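Small Workshop & Bench Corner > Storage and tidying

Thread: where do your allen keys live?

hcheetham_bench
January 30, 2021
Right, quick one before tea. Sorting the white table out and I'm stuck on the allen keys. Everything else has a home now, more or less. Paper goes in the green organiser, odds and ends go in the teal tub, and the keys just get put down wherever I was standing when I finished with them. Then I need the one for the shelf bracket and can't find it.

Also still not decided on the cigarette carton. Chung Hwa, the long box with the gold column on it. I don't smoke and neither does anyone here, it came from Anqi's dad and it's been moved from one end of the table to the other all winter. Too nice to bin.
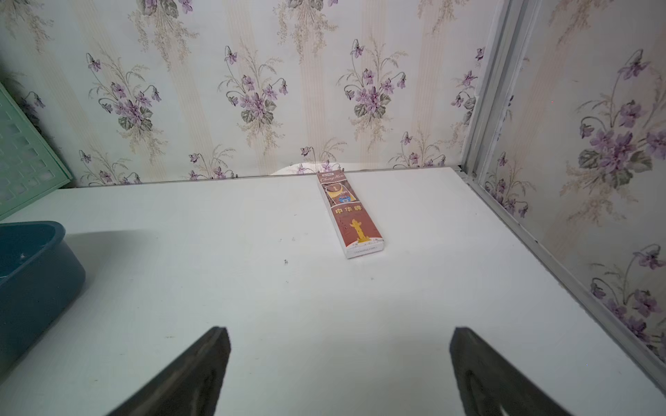
Anyway the keys. Options so far:
a) in the tub, with everything else
b) stood up in the organiser
c) proper rack on the wall, which means holes in the violets, and I'm told no

What do people do? Budget is next to nothing. Prefer something I'll stick to, I have form for buying storage and then storing it.

eifion_r
b. Stood up, short end over the edge of the slot. You see the colour straight away. Tubs are where tools go to be forgotten, mine has things in the bottom I last saw in December.

tq_jingyi
Disagree with Eifion. Long arm keys in a desk organiser = tips over the first time you catch one with a sleeve. Had it happen. Tub every time. It's low, it doesn't fall over, you can carry it to the job.

eifion_r
Depends what else is in it. If the paper's in the back slots that's your weight.

tq_jingyi
Paper isn't ballast

eifion_r
A lot of paper is

hcheetham_bench
It's a fair bit of paper. It leans though. I keep meaning to trim the stack down, half of it is blank anyway and the other half is instructions for things we've not got any more.

Will have another look at it all when the kettle's done.

byu_
Are they a set or a mix? If it's a coloured set keep the colours together and put the plain black ones seperate. I learned which colour was which size inside a week and never read a number since. The minute a black one gets in with them I'm squinting again.

Not the same for every make mind. My Rorkier ones and my brother's Bivix ones use different colours for the same size, so we can't lend each other anything without an argument.

hcheetham_bench
Mix. Coloured ones, ball end on the long side, plus black. Laid them out to see what I'm dealing with.
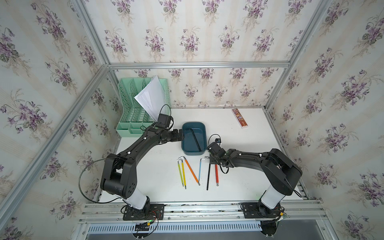

Coloured keys in front of the tub, one black one still in it. Organiser's in the back corner.

eifion_r
Oh that's a decent organiser. Bigger than I was picturing. Two little compartments at the front as well – those would be wasted on paperclips. Short keys in there.

byu_
Those look fine to me as they are. Seen worse in the trade.

I'd do the colours in one front compartment and the black ones in the other. If they're too long to stand, tall slot behind, move the paper out. Paper can lie flat in a drawer.

hcheetham_bench
No drawer. That's the trouble with this table, it's a top and that's your lot.

tq_jingyi
Still say tub. It's RIGHT THERE. You've already got a key in it! Take the odds and ends out, put the keys in, done. You're overthinking it Hayley

anqi.t
Since my dad's carton has been brought up. It's staying. He gave it us when we moved in and I like the picture on it. I don't mind where it goes as long as it isn't under something.

And no holes in the wallpaper please. It's older than me, previous people put it up in 1983 and I've got no spare roll. Looked for one. There was a shop in Tian had something close, different leaf.

wall_of_pegs
Coming in to defend the wall rack. Nothing beats it. You can do it without drilling, sticky strip and a bit of angle. Mine's held for years. 505 posts on here and I've yet to be talked out of it, ask anyone.

anqi.t
Sticky strip on old wallpaper takes the wallpaper with it

wall_of_pegs
Ok yes. On wallpaper, yes. Fair.

Magnetic strip laid flat along the back edge of the table then? Cellent do one for £18, keys just sit on it in a row. No wall involved.

tq_jingyi
£18 for somewhere to put six quid's worth of allen keys

wall_of_pegs
You only buy it once

tq_jingyi
You buy the tub NONCE times. you've got it. I meant no times, phone changed it, leave me alone

eifion_r
Moderator please leave that up

byu_
Magnet's alright but you'll magnetise the keys a bit over time. Handy for picking up small screws, annoying for everything else, I get filings on the ball ends. Wipe them down if you go that way. Also a ball end won't take real force, so whatever you choose keep the plain short arms where you can grab them for the stubborn ones. I rounded out a bolt on a bed frame through being lazy about this.

hcheetham_bench
Good shout, I do use the ball end for everything.

Ok so thinking out loud. Tub for a fortnight, Jingyi's way, odds and ends out into a jam jar. If I'm still losing them, organiser, Eifion's way, paper gets moved. Magnet strip only if both fail. Carton on the back edge where it can be seen and nothing goes on top of it.

eifion_r
Wrong order but ok

tq_jingyi
Correct order

byu_
Put a bit of cloth in the bottom of the tub. Keys in plastic make a right racket when you go rummaging. And if you've got young ones asleep you'll thank me.

hcheetham_bench
Old tea towel do?

byu_
Perfect. Cut it to size or it rides up.

wall_of_pegs
Could you cut slots in the carton and stand the keys in that? It's about the right length.

anqi.t
No

wall_of_pegs
Withdrawn

new_to_this_77
sorry to jump in, is there a difference between allen keys and hex keys or is it the same thing? got told off in a shop

byu_
Same thing. Allen is the maker's name that stuck. Whoever told you off wants something better to do.

eifion_r
Hayley what are you going to do about the marks on the table top, is that paint or does it scrub off? Got the same on mine.

hcheetham_bench
Scuffs I think. Haven't tried. Cream cleaner and a damp cloth is next on the list after the jam jar. Will report back if it works.

tq_jingyi
Put the keys away first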